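Timiditz Layered Texture Pack
README for the tutorial files, second release

Maintained by Lurdes Pinheiro and Faraji Kioko for Nonix.

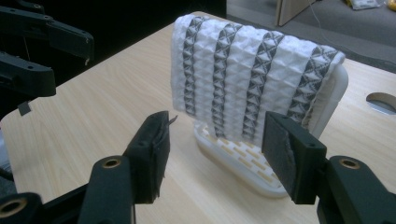
The pack holds the working files for the Timiditz tutorial on turning a plain still life into a layered print with a screen-print finish. It contains textures, brushes, a set of adjustment presets and the layered source documents for each stage. The tutorial text itself is not included and is distributed separately as a PDF.

Contents

textures/ – 34 grayscale surface textures, 16-bit TIFF, all tileable
brushes/ – 28 brushes in ABR format, grouped by stage
presets/ – gradient maps and curves
source/ – 4 layered PSD files, one per stage
docs/ – change log, license, color notes

File names use lowercase letters and hyphens. The prefix gives the type (tx, br, gm, cv) and the suffix gives the stage where the file is first used. A file with the suffix "any" is not tied to a stage.

Requirements

Any image editor that reads layered PSD files with smart objects and clipping masks will open the source documents. Editors without smart object support will flatten those layers on import. The result looks the same at first, but the texture scale can no longer be changed without loss. Keep a copy of the original file before saving from such an editor.

Stage 3 is the largest document. On machines with little memory, turn off the group named "grain-stack" before opening any other file.

Installing

Copy the textures and presets folders to a location that will not move. The source files link to the textures by relative path, so source/ and textures/ must stay side by side. Load the brushes from the brush panel of your editor. Existing brush sets are not overwritten.

If a link is broken, the layer shows a warning icon. Use the relink command on the first missing file and point it to textures/. The remaining links in that document should resolve from the same folder.

Stages

Stage 1 covers cleanup and tonal separation. The base layer is converted to three flat tones, using the threshold layers in the group "split".

Stage 2 adds the surface textures. Each texture is clipped to one tone and set to Multiply. The default opacity is 70 percent. Lower values tend to disappear in print, and higher values close up the shadows.

Stage 3 adds color through gradient maps. The maps were built by Rianne Verhoeven and are meant to be used one at a time. Stacking them gives muddy midtones.

Stage 4 is output. It has the trapping layer, the paper color layer and the registration marks. Hide the paper color layer before export if you are printing on tinted stock.

How the textures were made

Source material was scanned flat at a fixed exposure, leveled, and made tileable by hand with an offset and patch pass. No sharpening was applied. The set called Fedoruk was built from rubbings on cartridge paper and has a wider tonal range than the rest. It usually needs a curve – cv-soft-any is a fair starting point.

Color

All source documents are in Adobe RGB. Textures carry a gray profile and should be left as they are. Converting to CMYK before Stage 4 will change the blend results, mainly in the warm gradient maps.

Known issues

- tx-draltport-02 shows a faint seam when scaled above its original size.
- Two brushes in the Stage 2 group ignore pen tilt.
- Relinking fails if the folder path contains an accented character.
- The trapping layer in Stage 4 has to be rebuilt by hand after a canvas resize.

Changes in this release

Added the Draltport textures, made by Naomi Mrema. Replaced the 8-bit textures from the first release. Renamed the gradient maps to match the tutorial text. Removed the vignette preset.

License

Free for personal and commercial artwork. The files may not be resold or repackaged, in whole or in part. Credit is welcome but not required. For classroom copies, see docs/license.txt.

Corrections to the color notes go to Evangelia Kyriakidis. The next update is planned for November.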